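Blog > Evening Class > Robots

The second half of the term went to cloths. I had signed up for the robotics evening class thinking we would build something with wheels, and for the first four weeks we did roughly that, on a simulator. Then Clementina Bettencourt, who runs the class, moved us all to the two arms on the wooden table and said we would be folding until the break.

There are 11 of us. We were put in pairs with one three, and I got Ruan Mtshali, who is a machinist by day and much better than I am at knowing when a joint is going to run out of travel. I do most of the typing. He does most of the steering.

The task is written on one sheet of paper. Take a cloth that has been dropped on the table, spread it flat, fold it in half, fold it in half again, and put it to one side. Repeat until the cloths are done. You can demonstrate it by hand-guiding the arms as many times as you want, up to 100 recordings per team, and then you train on those and see what you get. The class calls our setup Nerkine, after the folder name somebody gave it on the first night.

The spreading is the part that eats the time. A fold starts from a shape you know. A dropped cloth can be anything, and the first grab decides how the next minute goes. If you take a corner, you can usually drag it out and be left with a few creases. If you take a bit of the middle, you lift a cone and put down a worse pile than you had before. Ruan found that pulling low and slow across the wood does more than lifting, and we rewrote our whole plan that week to do it his way.

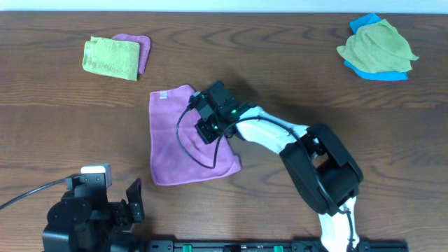

Columbus, Ohio - December 2021

We had the table for a full evening this time, which made a difference. Usually it is 20 minutes a team and half of that goes to getting the arms back to their start position.

We worked with green, purple and blue cloths. The purple ones are the easiest for our software to find against the brown wood at night, or so I believe - Ruan thinks it is the green and we have not settled it. What we do agree on is that two cloths on top of each other are a problem. Our model treats a green cloth with a purple one under it as a single object with a strange edge, and it will try to pinch both. Glenys Bright's team got past this by always going for the top cloth at the corner farthest from the overlap. We copied that, with her permission, and it helped some.

The tags are another thing. I did not expect to care about the tags. Ours kept choosing the tag side as the place to grab, I suppose from how we did our early recordings, when I was using the tag to tell which way around the cloth was. So we threw out our first 8 recordings and did them over with the cloths turned every which way. That was a dull hour. The grabs were more varied afterward.

Then there is the cable. The one at the gripper needs enough slack to turn the wrist, and the slack hangs down in a loop over whatever you are working on. On a wide pull it can brush the cloth. Ewan Whitelaw suggested clipping it higher on the forearm, and we tried that, but the wrist stopped short on the second fold, so we put it back. We now plan the pull so the arm comes in at more of a slant.

By the end of the evening we had the flat spread working more often than not, and the first fold about half the time. The second fold is not good. The gripper picks up the top layer and leaves the bottom one behind, and you get something like an open envelope.

Clementina says every group she has taught gets stuck on that second fold and that the answer is nearly always more recordings of it going slightly wrong and being fixed. We had only saved the clean ones. Next time we will keep the messy ones too.

The class starts up again in March. Ruan is bringing a thicker towel to see if that is easier to pinch, and I need to learn how to label the recordings properly before then.

Filed under: Night School, Robot Arms, Things I Am Learning

Contact | Copyright Jirnano Blog | Back to top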